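We use cookies to keep you logged in and to remember your settings. By continuing to use this site you accept our cookie policy. [Accept] [Manage]

Repainting an old laminate benchtop white — worth it or not?

tapwasher
We've got a 1980s kitchen in a rental we own out at Clandgate. The benchtops are sound but they're a brown fleck colour and the tenants have asked if something can be done. Quote for new laminate was more than I want to spend before July. Has anyone painted theirs and had it last? I was thinking plain white.

gumleaf_115
Did ours 5 years ago. Sanded, degreased with sugar soap, two coats of primer, two coats of epoxy benchtop paint. Still fine except for a chip near the sink where someone dropped a saucepan. The prep took most of a weekend. Don't skip the sanding even if the tin says you can.

Novham_Reno
I'd disagree. I've pulled out plenty of painted benchtops and they nearly always fail at the front edge first, where people lean and drag things. In a rental you have no say over what gets put down on it. Save up and replace.

tapwasher
Fair point about the front edge. Is there a colour that hides wear better? My partner says white will show everything.

gumleaf_115
White shows tea and turmeric. It doesn't show scratches much, and it makes a small kitchen look bigger. Grey hides the stains and shows the flour. You pick which one annoys you less.

Ester
I went plain white, satin, on the bench in my back room. It's had daily use for two years and I wipe it down with dish soap and warm water, no spray cleaners. Gloss would have shown every roller mark.
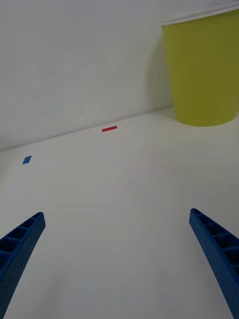 Plain white, no fleck, with the blue grippers over it.

Novham_Reno
Satin is the right call if you're going to do it. I still say a back room isn't a kitchen — no hot pans, no standing water around a sink cutout.

Ester
True, no sink in there. I wouldn't promise it would hold up next to one.

goicoechea
Late coat tip from a former painter. Leave it a full week before anything heavy goes on it. Dry to the touch is not cured. Most of the failures I saw were people putting the kettle back the next morning.

tapwasher
A week without a kitchen bench is a lot to ask of tenants. They're away for 11 days over the school holidays though, so that might work. What did the materials cost people?

gumleaf_115
Under $200 for mine, including a new roller and the sandpaper. Small kitchen.

Novham_Reno
Price up a length of postformed laminate from a seconds yard before you commit. If it's a straight run with no corner join you might get it for not much more than the paint.

tapwasher
It's an L shape, unfortunately. I'll ring the yard on Wednesday and ask anyway. If it's no good I'll paint in satin and reseal around the sink while I'm there.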